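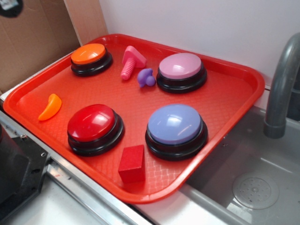

Why did the arm at Stestley stop in the middle of a run with no error on the screen?

A wrist cable had worn through its jacket at a clamp, and the force reading froze at its last good value. The controller saw a steady, believable number and kept waiting for contact.

That was the subject of most of our Thursday visit. Stestley runs a small test hall where arms handle household objects on mock kitchen counters, and Marama Rakena, who looks after the cells, had agreed to take our group through the fault log as well as the working stations. We started at 9:30 with the safety briefing and were on the floor by ten.

The task in the affected cell is pressing and sorting. A tray is set down by the sink with colored push buttons and small toy pieces on it. The arm presses a button on command, or picks up a piece and moves it. Pressing is the harder of the two for the software. The caps are domed, so a press that lands off center slides, and the side load goes into the wrist.

The log for the failed run shows 174 presses completed. On the next one the arm came down, the force value did not change, and the approach routine continued at its slowest speed until the joint torque limit stopped it. The limit is set independently of the wrist sensor. It worked as designed, but it raised a hold and not an alarm, so the operator screen still said "running." The cell stood like that for 144 seconds before someone used the stop button.

Rakena's team found three things wrong:

The cable clamp had been tightened on the bend instead of on the straight section.

The software had no check for a reading that never varies. A live sensor always shows a little noise, and a flat line should have been treated as a fault.

The hold state had no indicator of its own.

The first was fixed the same day. The replacement cable is an Orakzai part rated for a tighter bend, and the clamp now sits lower on the forearm. Inspection is every 1320 cycles, down from 4000. The flat-line check was written by Yung-ching Ng, who showed it to us on the bench by pulling the sensor connector. The controller dropped to a safe stop and the beacon went amber. He repeated it with the arm moving, at reduced speed, with the same result.

I asked whether the other cells had the same clamp. Two did — both have been changed. The Ollis cell uses an internal cable run and was left alone.

After lunch we saw the Drullero gripper station, which was down for a firmware update, so there is little to report. Coffee is on the second floor. Visitors should bring closed shoes, and parking behind the building is full by nine.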